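Sturnby cell

The Sturnby cell is a single-arm robot work cell operated by the automation firm Kettunen at its Prulton site. It is used to pick small blocks and parts from a flat surface and set them down again, and it is better known for the way it is set up than for anything it produces. Each change to the cell is first tried on a simulated copy of the arm, and the copy's settings are then loaded onto the real machine. Kettunen has described the method as a replacement for most hands-on setup. Maintenance records kept at the site support a more modest claim.

Background

The cell was ordered to replace an older fixed-stop machine that had to be adjusted with shims whenever the part size changed. The first controller program, numbered 1801, was written at the Lirevau office, several hours from the cell itself. Its author, Erhan Toprak, had not yet seen the finished installation, and the program assumed a perfectly level table. The real table was not level. The first week at Prulton was spent correcting heights one pick point at a time.

Toprak later argued that this was a fault in the table and had little to do with the method. Technicians at Prulton have generally taken the opposite view - a method that works only on a perfect table, they point out, has not saved anyone the job of measuring the table.

Simulated setup

The simulated cell contains the arm, its gripper and a test cube. Clamps, air lines, guarding and cable runs are left out. Setup starts with the grip check, in which the cube is held between the fingers and the hand is viewed from above against a plain background. The operator compares the position of the cube with the center line of the hand and corrects the tool offset if the two disagree. The offset is then saved and the arm is sent through a set of 15 poses.

A pass in the grip check means that the modeled fingers and the modeled cube are where the program expects them to be. It gives no information about worn finger pads, a loose coupling or low air pressure, none of which exist in the model. Early operating notes called the check a "gripper inspection," a label that was dropped after a cracked pad went unnoticed through several passes.

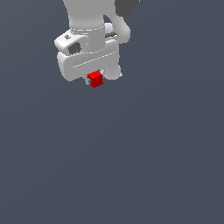 Transfer to the real cell

Once the simulated run has passed, the offset and pose list are copied to the controller. The written procedure then calls for the following:

Switch the arm to reduced speed and clear the table.
Touch the tool tip to the three reference pins and record the error at each.
Repeat the grip check with a physical cube.
Run all poses at reduced speed, with one person at the stop button.
Release the cell to full speed only if the pin errors are within limits.

The procedure is sometimes cited as proof that the simulation shortens setup. The only comparison made at the site covered two part changes, one with the simulated step and one without, and the simulated one finished 47 minutes sooner. Different technicians did the two jobs, and the time spent preparing the model was left out of the total. No further comparison has been published.

Maintenance

Finger pads are checked by hand at the start of each shift and replaced as a pair. Wrist fasteners are checked for torque every 3000 hours of running time, and the offset has to be taken again after any work on the hand, even if no part was exchanged. The last rule was added in July, following a wrist repair after which the saved offset was reused and the arm struck a reference pin.

The model has its own upkeep. Longer fingers were fitted to the real gripper during that same repair, but the simulated gripper kept the old ones until 19 January 2024. Grip checks in between passed as usual - a fact critics of the cell bring up often. Kettunen's reply has been that the checks on the physical machine caught the difference. Those checks are the part of the job that the simulated setup was supposed to reduce.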